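The bag of bags, and why I no longer believe in it

Every kitchen I have ever lived in has had one. You know the thing. A carrier bag hung on a door handle, stuffed with other carrier bags, which swells through the year until somebody opens the cupboard too fast and the lot slides out over the floor.

I have been told, more than once, that the cure is to fold them. There are people who will fold a plastic bag into a neat little triangle, the way you might fold a samosa, and stand the triangles up in a row in a box. My friend Vasanthi Gounder swears by it. She sent me a link to a woman doing it at great speed with piano music in the background, and the woman had a whole drawer of them, sorted by size. I watched it to the end and felt my usual suspicion. Who is it for? A bag folded into a triangle is a bag you have to unfold before you can put an onion in it.

But I said I would give it a fair go, and I have. I did it properly too: cleared everything down, got a white bin with an open top, laid the bags out flat one by one and looked at what we had been keeping. Along with the bags there were snack packets, because of course there were. I don't know at what point a snack packet becomes a thing you save. I suspect it never does, and that they get in by being near the bags at the time.

The claims made for this sort of tidying are quite large, if you read enough of it. It will save you 30 minutes a week, says one site, without saying what you were doing for 30 minutes a week with carrier bags in the first place. Another promises that a bin like mine will take 75 of them if they are folded right. I would like to see that. Mine are not the thin identical ones in the video. They are all weights and sizes, some of them crackly and some of them soft, and the crackly ones spring open again as soon as you take your hand off them.

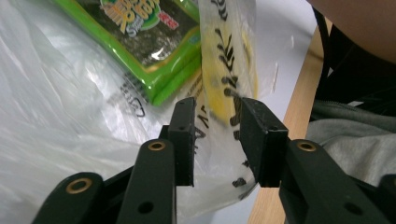
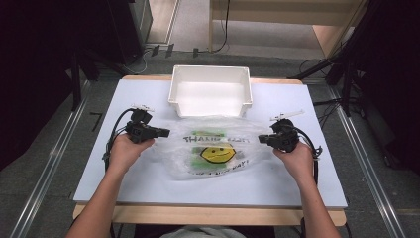 The bag with the black lettering, then the smiley THANK YOU one in front of the white bin.

I have a soft spot for the smiley one, I admit. It has the yellow face on its green patch and the big THANK YOU over the top, and the small print curving under it that seems to finish on DAY! I assume it is telling me to have a nice one. I am not sure I want to be thanked by a bag, but I would still be sorry to see it in a triangle with its face folded in on itself. That is one thing they don't mention. Once a bag is folded up you can't tell which one it is, and then you are opening three to find the one without a hole.

The clear one with the black characters down it is another I find hard to part with, and there I have even less excuse. I can't read it. I just like the look of the thing, all those brushstrokes on something so crinkled. Shoaib Paracha says this is exactly how people end up with a garage they can't get the car into, and since he has a Honda parked in the road all year round I suppose he would know.

So, results. The flattening part works. I will give them that. A bag pressed flat with both hands, working in from the sides, takes up next to no room, and a pile of flat ones is a decent sort of pile. The folding part I am much less sure about. You fold it lengthways, then again, then start the triangles from the bottom, and by the time you get to the handles there is always a bit left over that is meant to tuck in and doesn't. I got better at it, and then I got bored, and the bored ones were as good as the careful ones, so draw your own conclusions about technique.

I gave up at 18. They went in the bin standing up and looked very smart for as long as nothing else was put in with them. The rest went in flat, in a heap, and if I am truthful the heap is easier to use. You want a bag, you take the top bag.

Vasanthi says I haven't given it long enough and that the habit takes until March to settle in. Perhaps. I have noticed that people who recommend a system always want you to judge it at some later date than the one you are standing in.

The snack packets have gone, anyway. Shoaib asked whether you could fold those as well, and I have asked him not to look it up.

Next job is the drawer with the takeaway menus and the dead batteries. If anyone has a method for batteries that doesn't involve buying a special tray, leave it underneath. I have had two suggestions already and both were trays.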